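Comparing two grippers from the wrist camera

By the time you get to this part of the tutorial you should have the simulator running and at least one arm that moves when you ask it to. If yours is still sitting there sulking, go back to the setup page first - I promise it's quicker than guessing.

What we want to do now is try the Nikik and Voicu grippers on the same small tabletop task and see which one gives the wrist camera a better view. I used to skip this and go straight to grasp success, and I lost most of October to a policy that was learning from a camera that mostly saw its own fingers.

Start by loading the Mestport workspace and setting the controller to Rimo mode. Park the arm over the table with the fingers open, pause the simulation, and save one still from the wrist camera. Keep the lighting and the arm pose exactly the same for both grippers, or you'll end up comparing shadows.

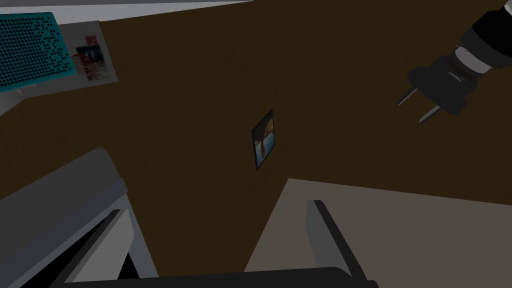 Simulated wrist view, fingers open. The small framed picture is in clear space between the card and the prongs.

Now look at the lower half of your own still. Some finger in view is good, as you want to see where the tips are when you close in on something. What you don't want is a finger lying across the thing you're reaching for. If it does, tilt the camera mount up by 2 degrees and save again, and stop once you've added 6. Past that I find the base drops out of view and it gets hard to judge how far apart the fingers are.

Then swap grippers and repeat. Vsevolod Levchenko, who kindly tested these steps for me, likes to do three poses per gripper, and I've come around to his way - one pose can flatter almost anything. Set the camera's field of view to 62 for both before you begin, and write it down next to your stills.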